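Simulated ball-stacking, report to Tredmont on the second grant period

The grant pays for 50 accepted episodes of an arm loading tennis balls into an upright tube. We have 24. I would not call them a learning set yet. 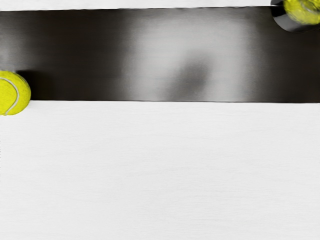
Irkovlow, 11 August 2023

Six episodes were rejected on review, and I doubt the checker Zou supplied would have caught any of them.
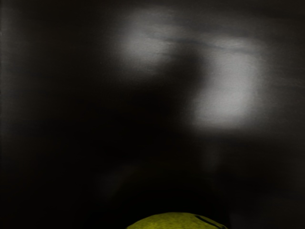

Lighting is still my main complaint. A policy fed views where only the top of a ball shows against near-black will learn very little from them.

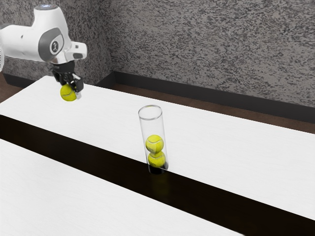
Irkovlow, 11 August 2023, same session

Planned: four more lighting setups, then a recount.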